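About Us

Kolturix is a small company in Hestden. We build table-size work cells with two robot arms, and we rent them, sell them and teach people how to use them. Our customers are mostly university labs, technical colleges and a few makers of kitchen goods who want to try their products with robot hands before they decide on something bigger.

We started in December, in one half of a former furniture shop. At the beginning we repaired used arms for other companies. Many of those arms came back to us with the same story: the arm was good, but the customer had no proper place to put it. It stood on an office desk, the desk was shaking, the light changed each hour, and the results of the morning could not be compared with the results of the afternoon. So we began to build the place around the arms, and after a while this became our main work.

What we make

Our main product is the Plasov cell. It is a square table with walls on three sides and two arms standing on one rail at the front. The arms face inward, so they can work on the same object, pass it from one to the other, or hold it with one gripper and do something to it with the other. Each cell comes with a camera that looks at the whole table and small cameras at the wrists.

The walls and the table top can be ordered in different finishes. Many customers ask us why we offer wallpaper and stone in a catalog of technical equipment. Our answer is that a kitchen in a real home is not a gray laboratory, and a system which has only seen gray will have a difficult time there.

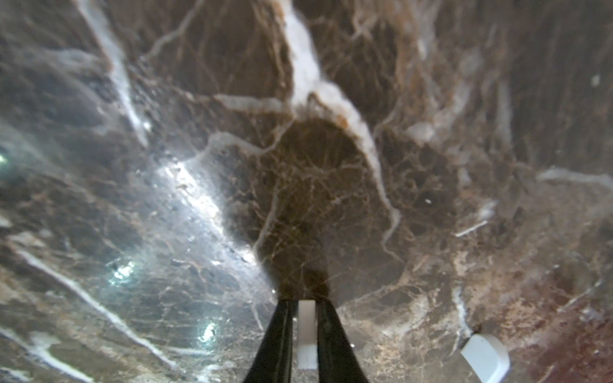 Stone is the finish we are asked about most. A polished top reflects the lamps, and the veins can confuse software that searches for edges. For some customers this is a reason to avoid it, and for others it is exactly the reason to order it. We advise to begin with a matte top if your team is new, and to change later. The tops are exchangeable. Two persons can do it in one morning, but please be careful with the fingers, because marble is heavy.

The grippers use finger tips that can be replaced by the customer. Tips are parts that wear, like the tires on a car, and we always send a spare set with the cell. If you grip small or flat things often, you will need them sooner than you think.

How we work with customers

Before we send an offer, we ask you to describe one task in your own words. "Put the bread on the plate" is a good description. "General manipulation" is not enough for us to choose the right parts. If we believe that your task does not need two arms, we will tell you, and we will recommend a simpler setup even if we do not sell it ourselves.

After that we build the cell in our hall and try your task there with common household objects. You are welcome to visit during these days. We prefer that the people who will use the cell come in person and sit at the controls, and not only the people who sign the order.

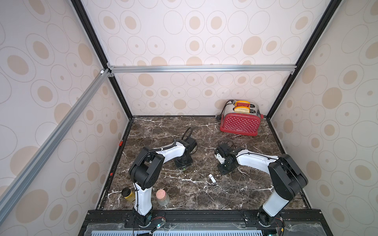
A Plasov cell with marble top and patterned walls, set up with a toaster and two small jars.

Every cell leaves us with a printed manual of 27 pages. It is written by the same people who do the assembly. We know that the English in it is plain, and we try to keep it so, as many of our readers are also not native speakers.

Training and service

We give a two-day course in Hestden, or at your location if you have enough space. On the first day you learn to start and stop the arms safely, to guide them by hand and to adjust the cameras. The second day belongs to your own task. We recommend service after every 2000 hours of operation. In this service we check the joints, the cables and the screws of the rail, and we clean the small cameras.

For the frames we work together with Siriwardena, a metal workshop on the other side of our yard. They cut the aluminum profiles, and they also convinced us to use stronger corner brackets than in our first drawings. We are thankful for this.

Renting

A cell can be rented by the month. Schools pay a lower price and may keep the cell over the summer without extra cost, if they have a dry room for it. When you return it, please put the loose cables and the spare tips in the same box in which they arrived.

Visit us

Our hall is open to visitors by appointment. Please write to us a few days before and tell us which task you would like to see. Parking is in the yard, on the left side, next to the gate of Siriwardena.

Page last changed: 2021-06-27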